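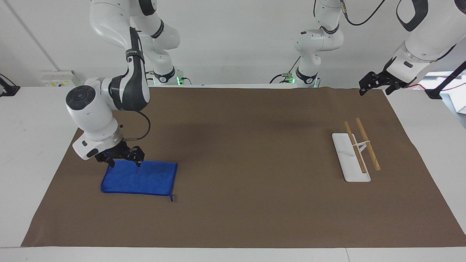 Towel and chopstick layout on the brown mat, right gripper on the towel, left gripper held clear.

Tue 21 June
Bench rules, two-arm table. Revision after the review with Do-yoon Min.

The old sheet was written when we ran one arm and does not say what the second arm should do while the first is working. Three different habits have grown up as a result, and runs from different operators cannot be compared. Agreed text below. It replaces sections 2 and 3 of the Kiltaron sheet. Section 1 (power-up and stop checks) stands as it is.

Idle arm. Gripper open, nothing held, parked over its own half of the mat. It is not to be sent home between steps. Homing sweeps the forearm through the shared space and adds a move to the record that has no bearing on the task.

Contact with cloth. Lower with the fingers open, stop on contact, then close. No pushing down to get a better grip. If the cloth is not picked up, lift clear and approach again. A second miss ends the run and it is logged as a miss, even if the operator is sure the third try would do it.

Speed. 30 per cent of the set maximum for any move that ends in contact. Niazi asked for this to be a fixed value in the controller and not left to the operator. I agree, but the change has to wait for the September update. Until then it is set by hand and read back aloud before the run.

Layout. Towel on the left half, stand and chopsticks on the right. Small items go on the stand at the start. The towel goes down flat, tag towards the front right corner. Do not square up its edges with a ruler. Slight unevenness is allowed and should vary from run to run.

Mat. Leave a border of bare table at the front and both sides. If the mat has crept, stop and reset it before the next run, never during one. Brullier tape only, at the back edge.

Hands. Nobody reaches over the mat while either arm is enabled. A green light on the base is not permission to reach in. This was the longest argument of the afternoon. The old sheet can be read both ways, so the new one says it outright: stop pressed, stop confirmed by the second person, then reach.

Log. One line per run, written before the next starts. Operator, layout number, result, any stop. After 8 runs, change operator.

Open points
Rekovier cable guide: does the lead from the left wrist need a stated minimum slack? No figure yet. Do-yoon to measure at full reach.
Wording for dropped items. Draft says leave it and end the run. Not agreed.
Old sheet still taped inside the cupboard door. Take down.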